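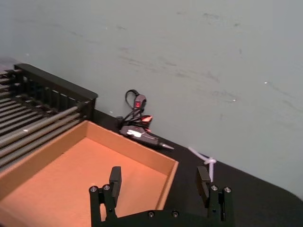
A black dish rack on a black table, against a pale gray-green wall.

August 29, 2023

I got to Flavness fifteen minutes early and hungry, which is a bad way to show up at a place that sells soup. The woman who runs it was still chopping onions. She waved me in with the knife, told me to sit anywhere but the wobbly stool, and asked if I minded not using her name. She has a mother-in-law who reads everything online, and she planned to talk about money.

So, no name. She opened Flavness in January, in the old shoe repair shop next to the Lawal building, and she seats 30 people if they like each other. There are four soups a day, two kinds of bread, and a cookie if she remembers to bake. I've been eating there since the spring (the lentil one, always the lentil one) and I kept wondering how anyone makes a living on soup in a town this size.

"I don't, yet," she said. "I make a living on the catering. The soup is why people call me for the catering."

She used to do payroll at Kolwood, the furniture maker out by the highway. She was there for 9 years, and she liked it more than I expected. "Everybody thinks I ran away from a desk. I loved my desk! I had a plant and a drawer full of tea. I just kept bringing soup in for people, and then people I didn't know were coming down from the second floor with their own bowls."

I asked what it cost to get the doors open. She put the knife down for that one.

"Too much, and then some more. But the part that made me cry was 2,000 dollars. That was for the drain. I had the stove, I had the permit, I had the sign painted, and the guy comes up out of the floor and says the drain has to be redone. I sat in my car and ate a whole sleeve of crackers."

Her sister lent her the money. She's paid it back since, mostly in cash and partly in chowder.

We moved on to dishes, because I am nosy about dishes. She uses real bowls, heavy ones, and she washes plenty of them by hand on days when the machine is full. Had she thought about paper? "For a week I did. It felt like eating at a car wash. A bowl should be warm on the outside. You hold it, you slow down, you maybe talk to the person next to you." She says she breaks more of them than the customers do.

Then she told me about the notebook. Every soup she has ever made for other people goes in it, with the date and a comment, and she is up to 278. Some of the comments are pretty rough. She read me a few: "Too much dill, everyone polite." "Good but looks like a pond." One just says "never," underlined twice, and she wouldn't tell me what was in it. I asked three different ways!

The ordering and the books she does at night on Proda, a program her nephew set up for her. She calls it fine. What she misses from Kolwood is having another person in the room when the numbers look wrong. "You turn your chair around and say, does this seem right to you? Now I say it to the freezer."

Would she open a second place? She laughed so hard that the man waiting at the door looked in to see what was going on. "Ask me when I've had a vacation. I want to go someplace where somebody brings me a sandwich. I don't even want to know what kind of sandwich."

It was nearly eleven by then and there was a line on the sidewalk. She handed me a bowl of something orange and told me it was squash and pear and I had to be truthful about it. I said it was a little sweet. She got out the notebook and wrote that down.

Flavness is open for lunch until the soup is gone. Get there before one if you want the lentil.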